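Workent Tenants Board > Kitchens & Appliances > Is it fair to split a gas bill by who cooks?

furtuna_fz
Posted July 13, 2022

Long-time reader, first-time complainer. Three of us share a flat on Idstead Road. The gas bill for the last quarter came to 351, and one roommate has proposed that we stop splitting it three ways and split it by "stove use." He eats cereal. He eats cereal at night as well. I cook a real dinner most evenings, so you can guess how his proposal works out for me.

My position is that heating and hot water are most of the bill and that a man who showers for 40 minutes should keep quiet about my soup. His position is a spreadsheet.

Kitchen:

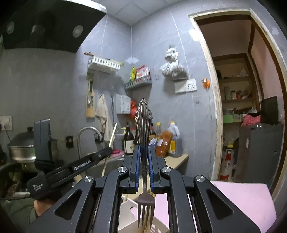
He also wants the fork-and-plate people (me) to pay more toward dish soap. I said fine, if the cereal bowl people start washing the bowls the same day. Talks have stalled.

Has anyone done a split by use and stayed on speaking terms?
Florin Zamfir

nosex_on_third
Before anyone asks, the username is the street I grew up on, Nosex Lane, and I've heard all of them.

We tried this. It lasted from March until the first time someone baked bread. Split it evenly and let the cereal guy be mad. He has lots of energy from all those vitamins.

Pilotlight
Disagree with nosex. Even splits are only fair when people live in an even way. I travel for work and paid a full share for two years so my roommates could roast things. I'd have loved a spreadsheet.

That said, Florin is right about the showers. A burner going for half an hour is pocket change next to a water heater. If the guy wants to measure, measure everything.

nosex_on_third
Pilotlight, if you're never home you should pay less rent, too, and see how far you get with that.

Pilotlight
I did ask. I didn't get far.

marge_in_4B
What does the lease say? Ours says "utilities shared equally among occupants" and that ended the discussion, apart from the sulking. Also, take a meter reading on a week when you're away and he's home. Cheap experiment, and you get a week away.

furtuna_fz
Marge, the lease says "utilities by arrangement." There's no arrangement. There's a man with a laptop.

I did read the meter before and after one evening of cooking, though, and the number hardly moved. He says one evening isn't a sample. He had me boil pasta again on Sunday while he stood in the hallway by the meter with a pencil. 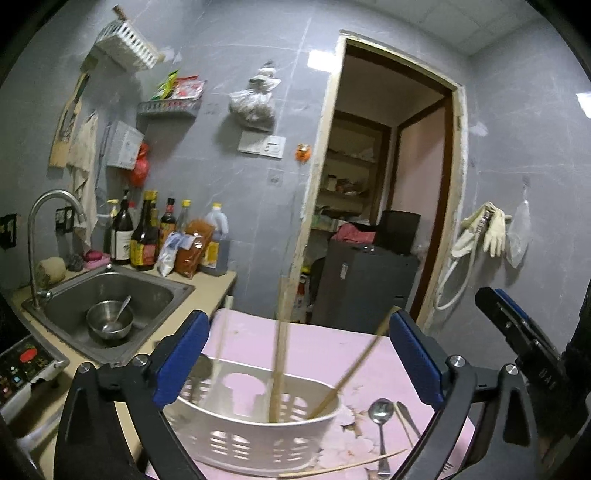
The pasta evening came out the same as the first one, so now he says the meter's old. It's a Furtună, same as the boiler, and the sticker on it says 159, whatever that means. Serviced last year as far as I know.

Pilotlight
He stood in the hallway with a pencil? OK, I'm switching sides.

rentpayer1287
Unpopular opinion: the cereal guy has a point and you're all piling on because he's bad at making it. Cooks do use more gas. It's small, so offer him something small. Knock a little off his share each quarter and he gets to feel he won. I did this with my brother-in-law over the electric and he still brings it up at Thanksgiving as a triumph. Worth every cent.

marge_in_4B
I don't love rewarding it. Next quarter it'll be the fridge shelves.

furtuna_fz
It's already the fridge shelves.

rentpayer1287
Then trade. He gets his discount, you get the top shelf.

furtuna_fz
Offered it tonight. He's thinking it over and wants it in writing, and he's in the shower now, so I'll know more in 40 minutes.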